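Project Diary of the Student Robotics Group, Nonberg Institute
Entry for 12/10/2021

The session opened in the usual room with all members present except the two who are on work placement until February. The record of the previous session was read and accepted with one correction: the wrist unit is to be called the Loduvell throughout, and the older name is no longer to be used in written work.

The group then resumed the clothing task. Members are reminded of its terms. A garment is to be taken up by the arm, carried over the table and released into the bin, and the operator may not touch either the cloth or the bin once the run has been declared open. Cuiping Lu operated the arm for the first part of the session and kept the run sheet for the second.

Discussion turned early to the matter of grip height. Under the settings agreed last term, the fingers close low on the garment and the upper part is left to stand or fall as it will. Several members considered this unsatisfactory for thicker cloth.
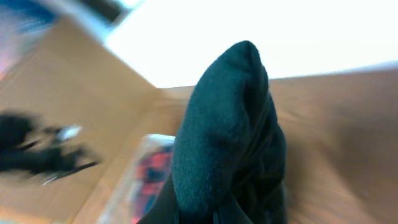 It was proposed that the closing height be raised by 12 millimetres for fleece and similar materials and left unchanged for shirts. The proposal was put to the group and carried. Cuiping Lu asked that her reservation be entered: a higher grip may take up fewer layers, and the group has no figures at present for garments that are folded before the run begins. The point was accepted, and a short series on folded garments will be added to the plan.

The second item was the position of the bin. The Cullero software holds the bin position as a fixed value entered by hand, and in the previous session this value was found to be wrong after the table had been cleaned. Tape marks were suggested and declined, as the school does not permit adhesive on the furniture. The group will instead measure from the back edge of the table before every set of runs and write the value at the head of the sheet, with the initials of the person who measured it.

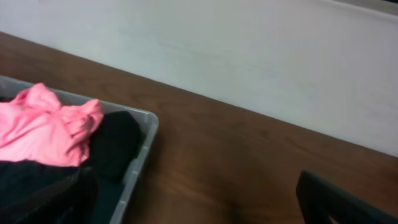
The bin at the left of the table, with pink and black garments inside.

A question was raised as to whether the bin should be emptied between runs. The written task does not say. Some members held that a bin with clothing already in it is closer to ordinary use; others that it makes one run hard to compare with the next. It was decided to follow the wording of the Ó Súilleabháin Cup rules, which allow either course provided it is stated on the sheet.

The third item concerned reflections from the varnished table top. The software group reported that bright patches on the wood are at times taken for pale cloth, and that 60 stored pictures had been set aside for this reason. Lowering the blinds was tried last month and made the dark garments harder to separate from one another.

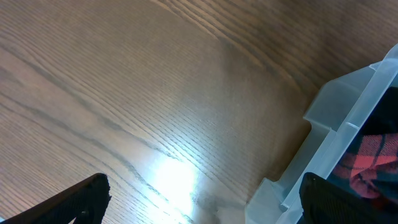
No change to the lighting was agreed. The software group will prepare a setting that disregards any bright area lying outside the bin, and will show it at the next session on stored pictures before it is used with the arm. The total number of stored pictures now stands at 467. Labels have been checked for roughly 200 of them, and the remainder are to be divided equally among the members.

Under other business, the staff supervisor noted that the emergency stop must be within reach of the operator's free hand at all times, and that long sleeves are to be rolled up before the arm is powered. The spare finger pads have been ordered. The key to the tool cupboard should be returned to the office and signed for.

Work for the next session: first runs at the new closing height; plan for the folded series (Cuiping Lu); trial of the brightness setting; division of the unchecked labels.

The session closed at the normal hour and the arm was left in its rest position with the power off.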